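Noltska opens second letting office on Górecki Street

November 18, 2018

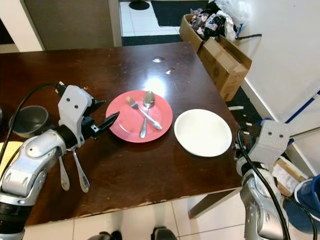

2 min read

Letting agent Noltska has opened a second office, taking over the former Jerno travel agency at the south end of Górecki Street. The branch handles rentals only. Sales will stay at the original office on the market square.

The new branch starts with 748 managed properties, moved across from the market square books. Most are one- and two-bedroom apartments within walking distance of the rail station, along with a smaller number of family houses on the Skillunero development.

Branch manager Chalerm Jitpraphai has been with the company for six years and ran the rentals desk at the old office. He said the two sides of the business had outgrown the space.

"On a busy morning we had tenants collecting keys at the same counter where people were signing sale papers," he said. "It was slow for both."

Tenants whose files have moved do not need to sign anything. Rent is paid to the same account, and deposits stay where they are. The repairs phone line keeps its number, but keys and paper forms must now be dropped off at Górecki Street.

The firm is also changing what it charges landlords. The setup fee for a new tenancy drops to 600, and it covers the inventory, the first inspection and the listing. Landlords with furnished apartments will get a written inventory room by room, down to kitchenware, with a copy for the tenant at check-in.

Bart Van Dijk, who lets out four apartments on the Skillunero development, said he welcomed the lower fee but wanted to see how quickly repairs would be dealt with. "The price was never my main complaint," he said. "I waited most of March for a boiler part."

Jitpraphai said a full-time repairs coordinator had been hired — the company's first — and would be based at the new branch.

Roughly 20 parking spaces behind the building are shared with the neighboring pharmacy. The office is open on weekdays and on the first Saturday morning of each month.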